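Clean the markers before you touch the calibration

I look after the hand-held gripper at the Prusow bench, and I have a complaint about how most of us maintain these things. When the tracking drifts, the first reaction is to open the laptop and recalibrate. I think that's backwards, and our own log backs me up.

In October we logged 12 tracking faults on the Milteo setup. Only 4 of them went away with a new calibration. The rest were dirt on a marker face, a marker block that had worked loose, or a cable pulling on the block when the operator turned a wrist. A soft cloth and a hex key fixed those in less time than the software takes to start.

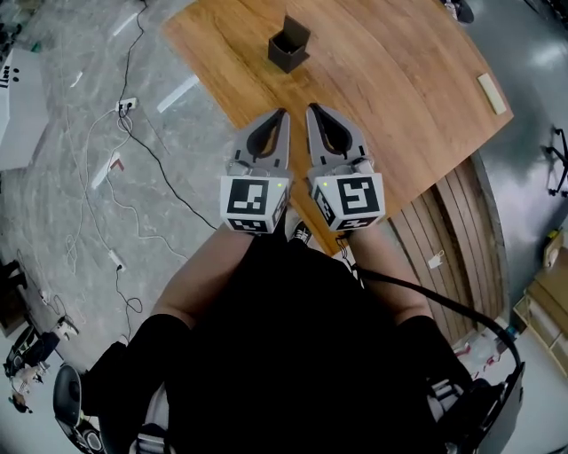
Page last changed: 27 November 2024

Both hands are on the gripper when you work, right up by the marker blocks, and that's where the trouble starts. Thumbs leave grease on the printed faces. So wipe them at the start of every shift, all the faces, including the ones you think the camera never sees. Then push each block sideways with one finger. If it moves at all, tighten it before you record anything.

The cable is the other thing. Leave enough slack for a full turn of the wrist and check it with your arms stretched out over the table - the slack you have standing up straight is gone once you reach. The Trevaskis manual says to tape it down short. I disagree, and I've stopped doing it.

Look at the fingers last. I swap them as a pair even when only one is worn, and some people at Clesadano call that wasteful. A mismatched pair closes off center, and you can lose an afternoon blaming the markers for it.

I'm not against calibration. Do it after a finger swap, or after a drop. But if the blocks are dirty or loose, you are calibrating to the fault, and you'll be doing it again tomorrow.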